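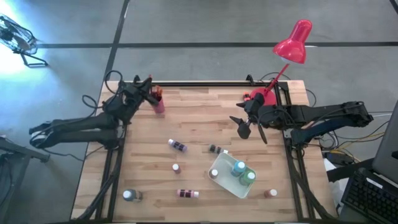 The two-arm table at Nesthorpe with the bottle tray.

From: Peninah Muriithi
To: ullwood-automation list
Date: 17 March 2023
Subject: Re: Open day at Nesthorpe, was it worth the drive?

Stella Mussa wrote:
> Did anybody from the list get to the Nesthorpe open day? I had
> a place but couldn't go. I'd like to know what they showed on the
> bottle job, and if it is anything we could use at Bakstead. Our
> packing bench has the same problem, small bottles in mixed sizes
> that come to us in any position. Also, did they talk about price?

Stella,

Brian Gachanja and I went. We got there late and missed the welcome talk, so somebody else will have to fill in that part.

The bottle job had its own table. It has two black arms, one mounted on each side, and a gray-green tray in the work area. Bottles of different sizes and colors go down on the wood around the tray, some standing and some on their sides, and the arms are meant to load them into it. When I took the picture there were three in the tray and six still out.

Urmila Mathur ran the demo. She let visitors set the bottles out, and I think that was the best part of the visit. Brian put two of them so close together that they touched. The arm knocked one over on the first try and picked it up on the second. She didn't stop the run or reset anything.

It is slow. A person at your bench would be well ahead of it. Urmila said they have logged 490 runs on this setup and want 2000 before they change the fingers. The bottles that lie down give more trouble than the ones that stand, mostly when the cap points toward the arm. She had no figures to hand out on that.

For Bakstead I would wait. Your bottles come in wet and these were dry all day. I asked about wet ones and she said they had not tried it.

On price, no. Lilian Owino from Lodhi asked the same thing in the question session and was told to write in. Lilian, if you got an answer, please post it to the list.

They plan to run the demo again in May, with a label reader added. Places are limited to 2 per company, so sign up early if you want to go. Parking is behind the building and the side door is the one to use.

I have Urmila's handout on paper and can scan it tonight if anybody wants a copy.

Peninah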